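Friday, October. Packing cell, Fliltamcombe

Started at 6:40. Both arms homed on the first try, left wrist a little stiff until it had run for a while. Same task as the rest of the month: snack packets off the surface and into a paper carrier bag, mixed sizes, no fixed order. Jihad Hijazi on the controls until ten, then Imogen Bunting, then me for the last hour.

Running total on the log is 1,201 grasp attempts. Karnovgate wants 3,000 before they will talk about moving anything out to the line, so we are well short. I would sooner be short than pad it with easy ones. Jihad asked if repeats of the same packet in the same spot count. I said no and struck 17 from Tuesday's sheet.

Chip bags are still the slow item. Closed and full of air they slide away from the fingers. Open ones are a different problem, because the rim folds over and the film gives wherever you take hold of it. The grip that gets used most now is one finger low on the left side of the bag with the mouth facing up. Jihad worked that out by hand, standing at the bench with a bag between two rulers. The wrist view is fine for it as long as the glare off the stone stays beside the bag and doesn't land on it. When it does land on it, you lose the edge and end up guessing.

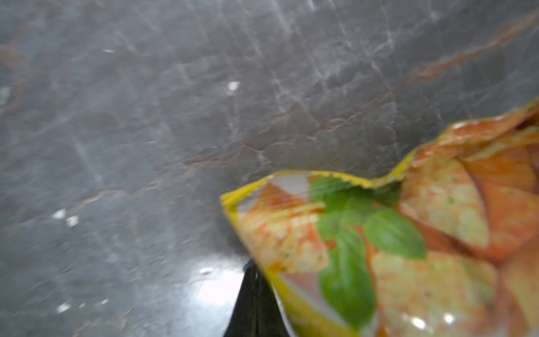
What the packers are doing now

Writing this down while I remember it, as the office version will be tidier.

Before the cell, the bench had two people filling carriers for the Brandão orders, a third bringing stock and taking full bags away, and whoever was free doing checks. Now one person drives the arms, one sets out packets and clears, and the other two are back on the hand line. Output from the cell is nowhere near what two people manage by hand. Everyone on the floor knows that. So the hand line is carrying the Brandão orders with the cell taking bench space and a trained packer away from it every shift.

Driving is tiring in a different way. Imogen's back is better and her eyes are worse. She asked for a break every forty minutes and I have put that on the rota for all drivers, starting Monday. Jihad says he could go longer. He gets the same break.

Setting out is the job people like least. It used to be part of packing and now it is the whole shift for whoever has it: lay the packets down, let them overlap, wait, clear, lay them down again. Samuele Marino did three days of it in a row and told me flatly he would rather be on the dock. I've changed it so that the driver and the setter swap at each break. The drawback is that the grip notes get patchy, with two people's habits in one session. I can live with that. The notes need initials from now on.

Pay grade is still open. Driving is logged as "trial duties," which means packer's rate. I raised it again with Mortimer Castellanos, who said it goes to the October review. Asked him to put that in an email. No email as of 2 p.m.

Clatitz software

Updated over lunch. It now marks a grasp as good if the fingers close on something and the load changes. It doesn't check what was picked up. Two thin packets lifted together go down as one good grasp. Imogen caught this when the bag count and the log disagreed, and her tally was the right one. Sent it to Clatitz with her sheet attached. Until they fix it, the setter keeps a paper tally and the paper tally wins.

Also lost 7 minutes to the right arm stopping on a joint limit. Cleared it from the console. Need to look at whether the pile is being laid too far toward the right wall — the arm has to reach down into it at an awkward angle and there isn't much room to back out.

Two-arm runs

Carrier upright left of center, rope handles out to the sides, candy in an overlapping pile on the right. Left arm waits by the carrier, right arm goes down into the packets. The Foxs packets were in with the others today. The carrier is paper and doesn't like being leaned on, so the left arm should stay off the panel unless the driver needs to steady it.

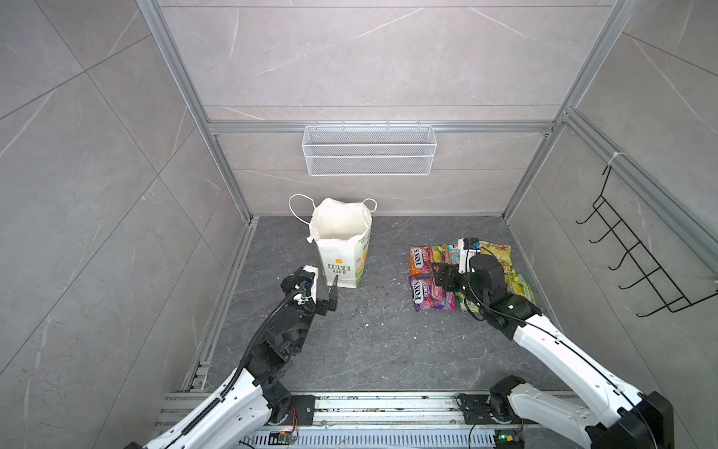

Nithin Murthy read the draft of this and thinks I am being too kind to the two-arm setup. His point is that a packer holds the carrier open with one hand without thinking about it, and we have given the driver a second arm to think about all the time. He wants a plain stand for the carrier and the left arm free to do something useful. He also says that if the cell does go on the line, the people who drove it in trial should get first refusal on the jobs, in writing, before the 3,000 is reached and not after.

Agree on the second part, and I've added it to the note for Mortimer. On the stand I'm not sure. It would make our runs quicker, but the line has no stands and Brandão changes its carrier size whenever it likes. Nithin will bend one up from scrap and we'll try it for a morning.

To do

Crumbs on the surface need wiping between sessions as well as at the end. Whoever is setting.

Rota with the breaks and swaps, up by the door before Monday.

Chase Mortimer for the email.

Ask Samuele if he wants to learn the controls. He hasn't asked, and I hadn't offered.

Move the pile start position in from the right wall and rerun Jihad's last set.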